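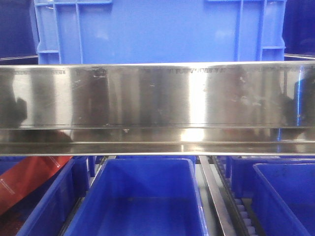

Ticket 193: Smudges and white specks on the long steel panel, packing bench
Site: Stirnetley
Status: Closed
Category: Cleaning / surfaces

Opened in February, 8:50 am

Hi all! Bench two is back in use after the move and we love having the extra room, but the steel front is looking tired. There are scuffs and smudges on the face, mostly center and a bit to the right, plus little white specks that I can't shift with a damp cloth. A few more sit down by the fold, just below the main face. The marks along the top edge have also gotten too faint to read. Can somebody tell me what's safe to use? I don't want to scratch the finish.

Reply, 9:35 am

Great timing, we just finished the bench at Barrera and it came up beautifully. Two questions first. Do the specks feel raised when you run a fingernail over them? And which way does the brushing run on your panel? Streaks go up and down on ours.

Update, 10:10 am

Up and down here too. The specks are raised, a bit chalky. The scuffs feel flat.

Reply, 10:40 am

Chalky and raised sounds like hard water to me. Try this:

1. Move the blue crate off the back of the bench so you can get at the top edge.
2. Wash the whole face with warm water and a drop of dish soap. Dry it.
3. Mix 50 ml of white vinegar into 400 ml of water. Lay a wet cloth on the specks for five minutes.
4. Wipe up and down with the streaks, never across.
5. Rinse with plain water and dry right away, including the seam.

Keep the vinegar off the printed marks until you've tested one end. No steel wool, please!

Update, 1:15 pm

Oh wow, this worked so well. Nearly all the specks came off on the first go. The ones by the fold needed a second round with a soft toothbrush. Smudges gone with just the soap. I used almost 1000 ml of rinse water in the end and went through four cloths.

Still there: two scuffs right of center. They're lighter than before but I can catch them when the light hits.

Reply, 1:50 pm

Fantastic! Leave the scuffs. We tried the Zudari polish on ours and it left a shiny patch that bugged us more than the scuff did.

For the printed marks, Suvoten can send a stick-on strip. Measure the panel end to end before you order, ours came up short.

Update, 3:20 pm

Strip ordered, panel measured twice. Crate is back in its spot. I've taped the vinegar mix to the inside of the supply cupboard door (the recipe, not the bottle). Happy to close this one. I'll open a new ticket for the strip when it gets here.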